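Suture Practice on Tissue Pads
Karla Magaña, Leonilde Louro

1. Setup
Pale tissue pad, black thread, 2 instruments. Goal was a neat row with even tension. Center stitch gave us the most trouble, edges bled and the loops kept getting in the way. 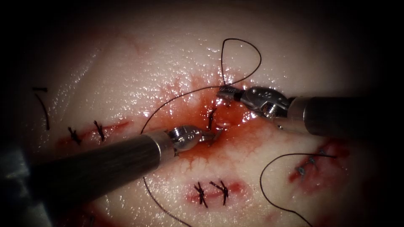 2. Knots
Leonilde tied, I took notes. Short tails are hard to grab so leave them longer then you think.
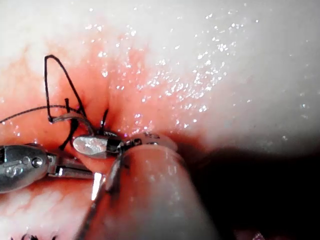
Still need to redo the tension part before August. Dewan pads next time if the Sullgate lab has any left.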